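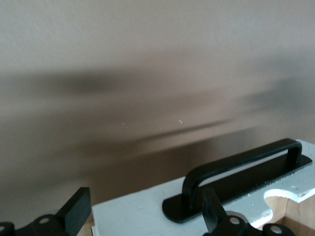 Taupe, or beige, depending who you ask. White box in the corner.

Paint your rental. Or don't, but stop pretending the beige is neutral.

I've lived in six apartments in Bristenley and every one of them had the same wall. Not the same paint, I guess, but the same idea of paint. Landlord color. The kind somebody picked because no one would ever complain about it, and then no one ever did, and so now it's in every hallway and dentist's office from here to Bramen.

My argument, quickly, because I have to be out the door: people who rent should be allowed to change the color of the room they sleep in. No deposit games. No "approved palette". You pay every month, you look at it every morning, you should get a say.

The usual answer is resale. Turnover. A new tenant wants a blank slate. Do they? I asked my building office this in February and got a form letter with the word "neutral" in it four times. A gallon of decent paint and one afternoon puts any bedroom back how it was. They repaint between tenants anyway, or they're supposed to. Mine kept $1,000 of my deposit at the last place over a green kitchen. One kitchen! Ten feet by nothing. I had already bought the primer to cover it back up and they wouldn't let me in to do it.

Jianhua Duan, two floors down from me, disagrees and he's not dumb about it. He owned a duplex for a while. Says he got a unit back once in dark red, three coats, on the ceiling too, and it took forever to get rid of. Fine. Ceilings, fine. Write that in the lease. A rule about ceilings is a rule I can read and follow. A rule that says everything stays taupe untill you die is something else.

And I do think it matters more than it sounds. Color is cheap. Its about the only cheap thing left to do to a home. Can't move a wall, can't swap the windows, can't rip up that carpet. A renter with a roller and a free weekend can make a bad room okay. My aunt had a yellow back room in a rented house for 24 years, old landlord, handshake deal, and people still talk about that room at Thanksgiving.

Statau changed its standard city lease a while back so tenants can paint if they return it to a light color at move-out. Two sentences in the lease. I've read them. We could copy them word for word and be finished by lunch.

Meanwhile I've got a sample pot of blue on the kitchen counter and a lease that says no. More on that later, probably.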